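4.2 叠衣服：开箱之后的第一个正经任务

前面4.1节讲的是抓积木和拧瓶盖，说实话那些都比较乖，硬东西嘛，夹住了就是夹住了。到了布料这一节，我一开始是有点发怵的。Herkidar这套双臂套件的宣传页上写着“支持柔性物体操作”，就这么一句，没有指标，没有演示条件，连用的是哪种夹指都没写。所以我决定自己试，而且尽量按一个普通实验室买回来以后会用的方式去试：不改硬件，不另加触觉传感器，随套件带的软件只升级到Rosta控制包的当前版本，别的一概不动。

先交代一下我手上这套东西的来路，免得读者以为是厂家送来评测的。套件是组里按正常价格买的，七月到货，保修条款和别人一样。Gulyás的遥操作手柄是另外配的，因为原装手柄的扳机行程太短，夹指开合基本上只有“全开”和“全关”两档，拿来抓积木还凑合，捏布就很痛苦了（这一点我在3.3节已经抱怨过一遍，这里忍住不再展开）。数据记录用的是Burnano的采集软件，图像和关节角都打在同一个时钟上，后面做回放的时候省了不少事。

任务本身很简单：一件上衣团在软垫面上，机器人要把它抓起来、摊开、叠成一个大致的长方形，再放到一边。我没有用硬桌面，这是故意的。硬桌面上夹指往下压，布会打滑，压得太狠还会触发力矩保护；软垫面有一点回弹，夹指尖可以稍微陷进去一点再合拢，布边就比较容易“铲”起来。当然软垫也有软垫的麻烦，高度不是处处一样，标定的时候只能取一个平均面，靠近后沿的地方误差会大一些，后面的失败案例里有一部分就跟这个有关。

衣服的选择我也纠结了一阵。纯色的最省事，但纯色衣服一团起来，连我自己盯着屏幕都分不清哪是袖子哪是下摆，更别说让模型去猜了。花纹太复杂的又不太公平，等于给视觉部分发了一份参考答案。最后主测试用的是红白拼色、带条纹滚边的上衣，领口和拼接处都有比较明显的界线，可是一旦揉成团，这些界线又会弯到意想不到的方向去，难度我觉得刚刚好。图2是头部相机看到的画面，衣服还团着，两只夹爪都张开。

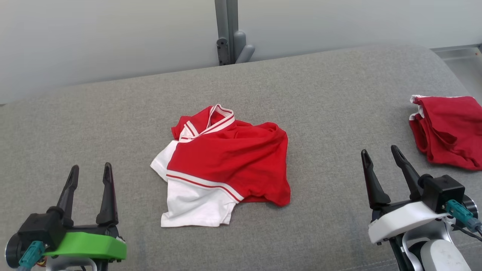
图2　头部相机视角下的叠衣任务。红白上衣团在灰色软垫面上，左右夹爪位于画面下方两角。

从这个视角能看出几件事。首先，领子是朝上翘着的，白边和两道白条纹都露在外面，这对我们来说是运气比较好的情况，因为领子是整件衣服里最硬挺、最好辨认的部分，策略如果学会了“先找领子”，后面的步骤会顺很多。其次，红色和白色之间那条带细红条纹的滚边斜着穿过来，它的走向大致能提示衣服是怎么拧的。最后是右边还有一件红色的衣物，有一部分已经出了画面，几乎全是红色，跟中间这件的红色部分放在一起，分割模型很容易把两者连成一块。我第一次看到分割结果的时候真的笑出声了，它给出的“衣服”从中间一直延伸到画面外，按这个轮廓去算抓取点，右臂会直奔两件衣服之间的空当。

夹指的形状值得多说两句。套件附的是这种细长的黑色夹指，往指尖方向收窄，我拿到手的第一反应是“这也太尖了吧”，担心会勾丝。用下来反而挺喜欢的！夹单层布的时候，尖头能从褶皱底下探进去，比我们以前用的平板夹指好使得多。缺点是接触面积小，提起来以后布容易绕着夹点转，衣服越重越明显。我的处理办法很土：提起以后先停一小会儿，等摆动小了再走下一步。这一步写进了示教规范，操作员都得照做，不然学出来的策略会在布还在晃的时候就急着去够另一只角。

示教数据我一共录了36条，全部由我自己操作。之所以没有找别人一起录，是因为想先把操作风格这个变量压住，多操作员的情况留到第5节再说。每条都从随手一丢的状态开始，丢完不许再整理（这条规矩是给我自己定的，人真的很容易忍不住伸手把袖子拽出来一点）。训练用的是套件自带的模仿学习流程，参数基本保持默认，只把图像的裁剪范围放宽了，默认裁剪会把两侧的夹爪切掉不少，而夹爪和布的相对位置恰恰是最要紧的信息。

评测做了25次，成功与否只看最后叠出来的形状，抓取过程中掉落后又自己捡回来的也算成功。这个标准偏宽松，我承认，但一个买套件的人关心的大概也就是衣服最后叠好了没有。具体成绩按初始状态分类列在附录里，这里只讲我看下来的感觉。领子露在外面的时候，整套动作相当流畅，左臂捏领、右臂找下摆，接着往两边一拉，看着还挺有成就感的。领子压在底下的时候就尴尬了，策略会反复去捏同一个褶皱，捏起来，滑掉，再捏，有时候能这样来回折腾到超时。旁边放着另一件红色衣物时，右臂的表现明显变差，偶尔会把两件一起拎起来，之后的动作就全乱了。

硬件方面出过2次需要人工干预的问题，都跟线缆有关。夹爪的线是从侧面的插头引出来的，手腕转到极限附近时，线会被绷得很紧，有一次直接报了通信错误。Rosta的控制包里其实可以设手腕的软限位，但默认没有打开，说明书也只在附表里提了一句。我建议买了这套件的同行，装好以后第一件事就是把它打开，范围收窄一点也没关系，叠衣服用不到那么大的转角。我后来用扎带给线留了一段余量，再也没有出过类似的事。

再说说Gulyás手柄和这套双臂的配合。总体上是好的，延迟我感觉不到，扳机的线性也够用，捏布的时候可以慢慢收，看到布边鼓起来再加一点力。不太满意的是左右手柄的零位会漂，录得久了，手摆正的时候机器人的手腕却有点歪，得退出来重新归零。归零要重启整个采集会话，Burnano那边的文件也会跟着断成两段，事后还得手动拼。我给两家都写了反馈，到写这一节的时候只收到了其中一家的自动回复。

至于值不值得买，得看你打算拿它干什么。要是主要做刚性物体，这个价位上选择很多，Herkidar并不突出。要是像我们这样想碰布料，又没有精力自己设计夹指，那它的细夹指加上开放的控制接口确实省了很多时间，从装好到录下第一条能用的叠衣示教，我只花了一个下午。分割模块建议直接换掉，自带的那个对同色衣物几乎没有办法，我们换用自己的模型以后重新跑的对比结果放在4.3节，同一批初始状态，夹指和手柄都没有动。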